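Reading time: 9 min

3. What people do with clothes that are neither clean nor dirty

I came to this topic through my own bedroom, so I should own up to that first. For years I had a chair. You probably have one too – the place where a sweater goes after you've worn it for one dinner and can't decide if it belongs in the closet or the wash. When Océane Girard and I started planning the household interviews in Anness, I assumed we'd spend most of our time on washing machines and detergent. We asked about the chair as a warm-up question, and people talked about it for so long that we had to rewrite the guide!

We ended up with 12 households, each visited in July. Darlene McIntyre did half the visits and I did the other half, and we swapped recordings afterward so that neither of us was coding only her own interviews. We asked everyone to take us through the last things they wore and tell us where each one was now, and why. I'll go through light clothes first and then dark ones, as that's how our participants sorted their own answers (we hadn't planned on color mattering at all).

3.1 Light clothes

White things get washed early. Nearly everyone said so, and most of them also said it was a bit silly. A white shirt worn for two hours under a jacket went straight in the basket, while a gray one with the same history got another day. One man told me he "could feel the collar getting yellow" as he sat there. He then checked the collar and found it was fine, and he washed it anyway.

The reasons had a lot to do with other people. White was for work, for visitors, for a cousin's wedding. Creases came up too, more than stains did, because folds in a white cloth are easy to see in strong light and people worried they'd look as if they'd slept in it. Several of them washed a shirt mainly so they'd have a reason to iron it.

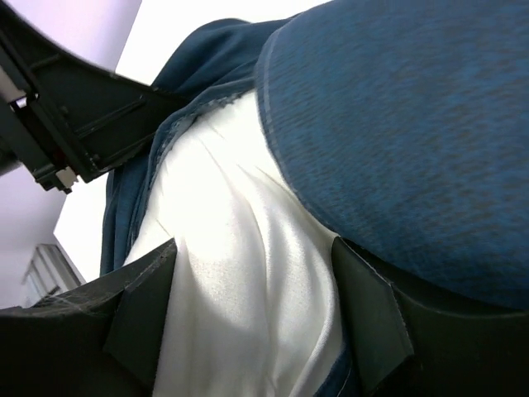
3.2 Dark clothes and denim

Denim was another story. Jeans had their own rules in every home, and the rules were often quite firm. Some people counted wears. Others went by the knees, and when the knees bagged, it was time. One woman hadn't washed her favorite pair since she bought them and was proud of it, though she asked Darlene not to tell her mother.

What I found most useful was how people talked about the cloth itself. A mixed blue weave, with lighter and darker threads in it, was said to "hide a week." Stitching mattered as well – pale thread on a dark background was where they looked first for grime, and a couple of them spot-cleaned a seam with a damp cloth and hung the thing back up. I've started doing this myself.

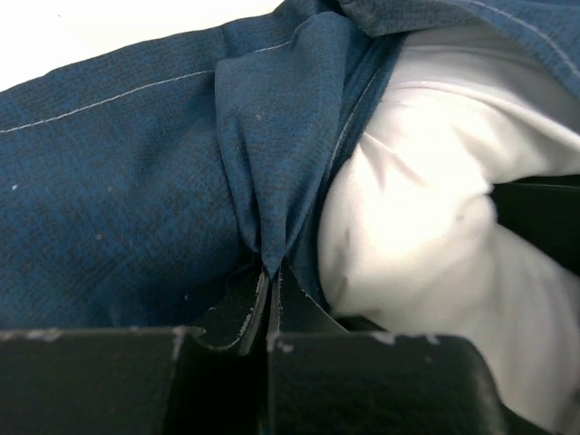

Figure 2. Dark blue cloth with pale topstitching, gathered into a fold.

Sheldon Li, who read an early draft, asked if we were only hearing about how people like to think they do laundry. It's a fair question. We didn't weigh any baskets, and we have only their word for how often the jeans got washed. I'd still say the stories are worth having, as the rules people repeat are the ones they teach their kids. In Section 4 I turn to the chair itself, and to the households that had replaced it with a hook.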